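Flolbridge Nodska Low Cabinet, High-Gloss Top

Product line: Nodska
Manufacturer: Bilgin
Sheet revised: June 2020

Overview

The Nodska is a floor-standing storage cabinet with a flat, one-piece top. It is supplied for break rooms, waiting areas and small kitchens where a serving surface and closed storage are needed in the same footprint. The top is finished in deep brown-gray high gloss. The cabinet face below it is finished in a darker tone from the same color group. Handles are not fitted; doors open by push latch.

Dimensions and load

Height: 800 mm
Depth: 508 mm
Width: see order table for single, double and triple units
Max. distributed load on top: 200 lb
Door hinges: concealed, soft close
Shelf positions per bay: 12

Loads must be spread over the full top. Point loads from equipment with small feet should be placed on a board or tray. Do not sit or stand on the unit.

Surface

The top coat is a two-part lacquer, sanded and polished after curing. The edge is finished in the same coat and carries no separate trim strip. Color varies slightly between production batches, so units that will stand side by side should be placed on one order.

High gloss shows fingerprints, dust and fine scratches more readily than a satin finish. Buyers who expect heavy daily traffic should look at the Kistby series, which uses the same carcass with a satin top and ships on the same lead time.

Food and drink

Whole fruit and closed bottles may be placed directly on the lacquer. Cut fruit, citrus juice and vinegar should be kept on a plate. Wipe spills within 12 minutes. Hot pans, kettles and coffee pots require a trivet in all cases. Round items can roll if the cabinet is out of level, so check the adjustable feet after the unit has been loaded.

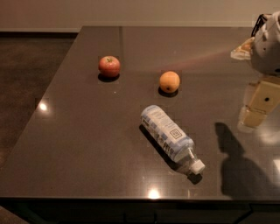 Nodska top in brown-gray high gloss, with apple, orange-colored fruit and water bottle.

Cleaning

Dust with a dry microfiber cloth. For marks, use a damp cloth and a drop of mild dish soap, then dry the surface with a second cloth. Do not use scouring powder, melamine sponges, ammonia or furniture wax. Wax builds up on the lacquer and leaves a haze that can only be removed by repolishing.

Installation

Delivered assembled. Two people are required to lift a double unit, three for a triple. Feet adjust from inside the base with the supplied hex key. Leave a small gap at the wall for the baseboard, or order the notched back panel. Wall brackets are included and must be used on all triple units.

Ordering and parts

Replacement hinges, latches, feet and touch-up lacquer are stocked separately. Quote the batch code printed inside the left door. Finish samples are sent on request.

Orders: Eldana Beyene, Flolbridge trade desk
Technical questions and spare parts: Dagný Mogensen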